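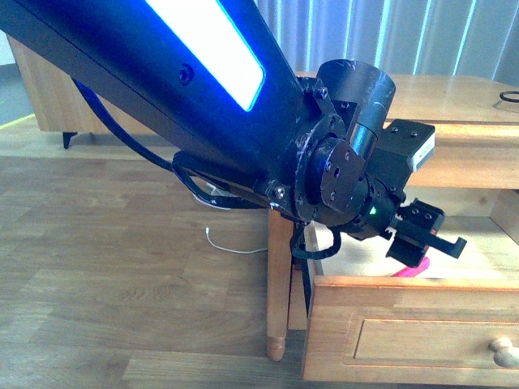

The arm at the nightstand, with the top drawer open.

Staff > Stedbridge House > Meetings > Housekeeping and Automation

We use cookies to remember your settings. By staying on this site you agree to our cookie notice.

Minutes of the staff meeting, 6 March 2018

Present: Hina Durrani (chair), Panagiotis Spanos, Stavros Kouris, Kyriaki Mitsotakis-Vlachou (minutes)
Apologies: Christos Tsolakis

1. Welcome
Hina thanked everyone for coming in before the early shift, and thanked Stavros for the cheese pies, which were gone before we got to item 2. The minutes of the last meeting were agreed, with one spelling put right.

2. The Sovari arm and the bedside work
Panagiotis gave us a good long report on the bedside routine, meaning opening the nightstand drawer, checking for things guests have left, and putting small items where they belong. He would like 300 practice runs in the books before anyone talks about using the arm on a guest floor, and we all felt much better for hearing a number. He also said, very kindly, that he has learned more about drawers from the housekeepers than from the manual.

Stavros asked what happens when the arm comes across something private, such as medicine or letters. There was a lot of talk about this, and rightly so. Agreed that a person will always deal with left-behind belongings, and that the arm will stop and call for one of us if it meets anything it has not been taught. Panagiotis to write this up in plain words for the staff room.

3. Cords and floor outlets
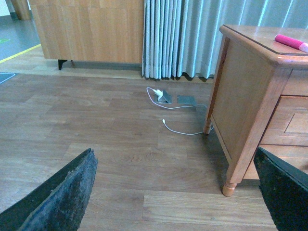
Charging cords came up next, and it took up more of the morning than anybody expected. A thin white cable lying on the planks is easy enough for us to spot and pick up, but Panagiotis would like to know how each of us does it: do you unplug first, or coil first? Kyriaki unplugs first and always has. Stavros coils first and would not be moved. Hina suggested we settle on one way so that the arm and the new starters are taught the same thing, and also asked that lids on floor outlets be closed whenever nothing is plugged in, as they are a nuisance for the carts.

4. Hours and jobs
Hina knows this is the part people have been worrying over - she has been stopped in the corridor more than once - and she went through it slowly. All 29 housekeepers keep their present hours through September. Anyone who wants to train as an arm attendant may put their name down, and the training will be on paid time. Stavros asked for the promise in writing, and Hina said he would have it. Kyriaki added that bending down to low drawers in 74 rooms is hard on the knees, and that she for one would not miss it.

5. Any other business
The Kourkoulas linen order is late again. Christos to call them when he is back.

Related items
Ziston carts: brake check list
Putting your name down for attendant training
Lost property: what to write on the tag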